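Jultham opens up its two-arm planning software

Wednesday, March 10, 2021

Getting two robot arms to share one small table is a lovely puzzle, and the software team at Jultham has just put out its answer for anyone to try. The package is called Traster, and it plans both arms together, so one can work at a basket while the other lines up on a jar a short reach away. The first test builds ran in December, and the new release redraws both paths 24 times a second!

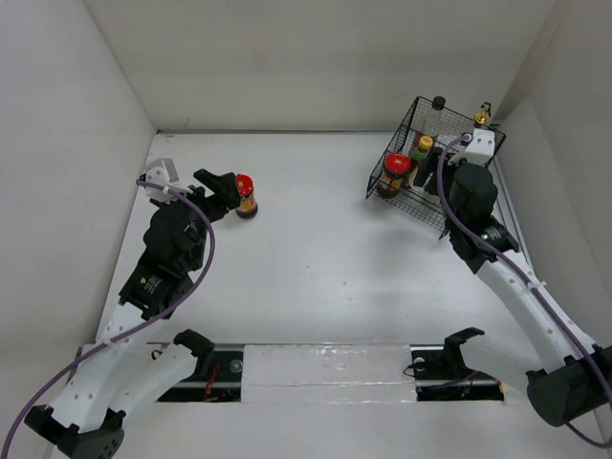 What happens if both arms want the same spot?
Traster gives the spot to the arm with less distance left to travel and sends the other one on a short detour.

Condiment jars and bottles make great test pieces for this kind of work. They come in all shapes, the lids shine, and the labels are busy. Traster takes a view from the wrist as well as one of the whole table, and a wrist view can put a red lid right by a fingertip with the mesh basket farther back. The team tuned the perception side on 456 recorded runs, and the logs come with the download.

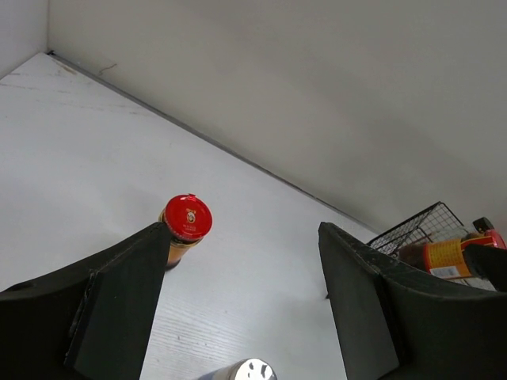 What's in the release

There's the planner, a log viewer and 7 sample tasks, plus a grasp checker from Dmytriv that flags a shaky hold before the arm sets off. Tilted bottles are where it gets fun, and a new replay tool lets you step through a run and look at both grippers side by side.
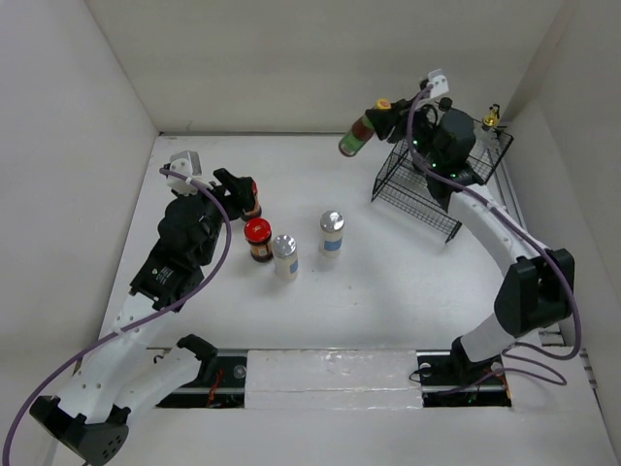 Right arm with the yellow-capped bottle, left arm at the jars.

Flerndale will host an online demo for the first 200 people who sign up.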